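Progress Report to the Rathjen Fund
Shared Kitchen Project, Bruvutum House
March 20, 2021

We're very happy to be sending this one. When we last wrote, the kitchen had a working stove and not much else, and people were eating off whatever they'd brought from home. Now there are dishes for everyone who comes to the table, and the room is starting to feel like a place where a meal happens!

Spending first. Of the $1,000 set aside for tableware and kitchen goods, we have used $700. Most of that went on plates and bowls, bought in mixed lots through Gukon, and the rest on tablecloths and cookware. We had talked about ordering one matching set, but the mixed lots came in cheaper and people have taken to them right away. The teal plate with the fried egg on it is the clear favorite, and the flowered ones are close behind.
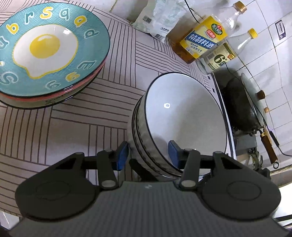 Stacking turned out to need more thought than we'd planned for. The bowls nest well and take up very little room, so they can stay out on the table between meals. The plates come in different shapes and don't all sit flat on each other, and we've settled on keeping the piles low – 3 or 4 to a stack – until the open shelf is up. The shelf brackets from Sustell are here. The boards are on order.

Table setting has become part of the cooking sessions, which wasn't in our original plan and has been a real pleasure to watch. Everyone lays out before the food is ready and clears afterward, and the stacks go back where they came from. People who were shy about the stove have found their way in through this part of the evening, and several of them are now cooking too.

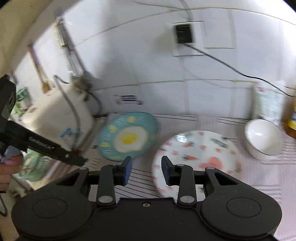

The striped tablecloth is staying. It wipes down easily, it brightens the room, and the plain white bowls look lovely on it. We'd like a second one in the same pattern so that one can be in the wash.

Still to do in April:
Put up the open shelf and move the plates onto it
Buy the second tablecloth and a few more deep bowls
Label the cupboards
Write up the washing and putting-away routine as a single page for the wall

The remaining $300 should cover all of it, and we don't expect to ask for more in this round. Receipts are in the attached folder, sorted by supplier. If anyone from the fund would like to come by for a meal once the shelf is up, please tell us which evening suits you and we'll set extra places.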